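About Hedness

Hedness is a small testing group. Other people build robot learning methods and publish the numbers, and we try to find out what the numbers mean. We started because too many papers reported a success rate in the nineties and too few of the arms we saw could cope with a tabletop that had been repainted.

We do not sell a robot. We do not sell a training method either, though we are asked for one most months. What we have is a simulator setup, a set of test scenes, a long spreadsheet and a habit of asking to see the failures.

What we work on

Most of our time goes into one question: when a policy is trained in simulation with randomized scenes, which part of the randomizing does the work? The usual recipe is to change everything at once. Tabletop color, floor color, lighting, camera angle, and a scattering of objects that have no part in the task. The policy comes out tougher, the paper says randomization helps, and that is usually where the paper stops.

We think that is a weak claim. If you change five things and the score goes up, you have learned that something in the pile was useful. You may also have learned that you trained for longer.

So we take the pile apart. Our main test set, which we call Lolier, has 837 scenes. Each one is paired with a twin that differs in a single way: the same arm pose and the same target with a different table texture, say, or one extra item lying off to the side. We run a policy on both and compare what it does, step by step. A policy that has learned the task should do nearly the same thing in both. Plenty of them don't.

What we have found so far

Less than we would like. Across 9 published methods that we could get running, clutter mattered more than color. Swapping the table texture moved the scores a little. Adding one unfamiliar object near the target moved them a lot, and in some cases the arm went for the new object. Two of the methods had been described by their authors as robust to distractors. We believe they were robust to the distractors they were trained on.

We also reran our own first result, the one most people cite when they write to us, and it shrank. The first version used 600 trials and one random seed. With more seeds, the gap between the best and worst method was about half of what we had reported. The corrected version went up on 16 Apr 2018 and the old one is still there beside it, marked as wrong. Please cite the new one.

None of this says much about real arms. Our scenes are rendered, our wood grain is a picture of wood grain, and contact between a rendered arm and a rendered block is a polite agreement between two pieces of code. We have a transfer study planned with Robles, a workshop that has let us have bench time in July, and until it is done we won't be making claims about hardware. If you see us quoted as having done so, write to us.

How a scene is put together

A base scene is the arm, a table and a target. Everything else is drawn from a library of household and toy-like models and dropped in with its own textures. The odd mix is deliberate. Tidy scenes let a policy lean on things like "the only dark shape is the target," and we would like to catch it doing so.

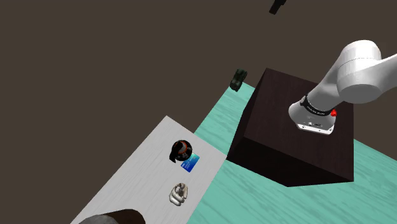 Waraporn Thongdee wrote to us after reading the corrected report and said our twins were still too kind. Her objection was that changing one thing at a time misses the cases where two harmless changes are bad together, such as a dark block that is easy to find until the light drops as well. She is right, and we had no good answer. A second set, Sirkinex, is being built around paired changes. It stands at 1479 scenes, and the checking is slow, so don't expect it soon.

Who we are

Ásdís Zoëga runs the group and signs off on every number that leaves it. The rest of us come and go between here and university posts. We are paid by the people who ask us to test things, which is an obvious problem, and our way of dealing with it is plain: results are published whether the client likes them or not, and that is in the contract before we begin. Some clients have walked away at that point.

Sending us something

We take policies that run without a network connection and come with the training settings written down. Videos alone are no use to us, and edited videos even less. Tell us what you randomized, for how long, and with how many seeds. If the answer to the last one is one, run a few more first.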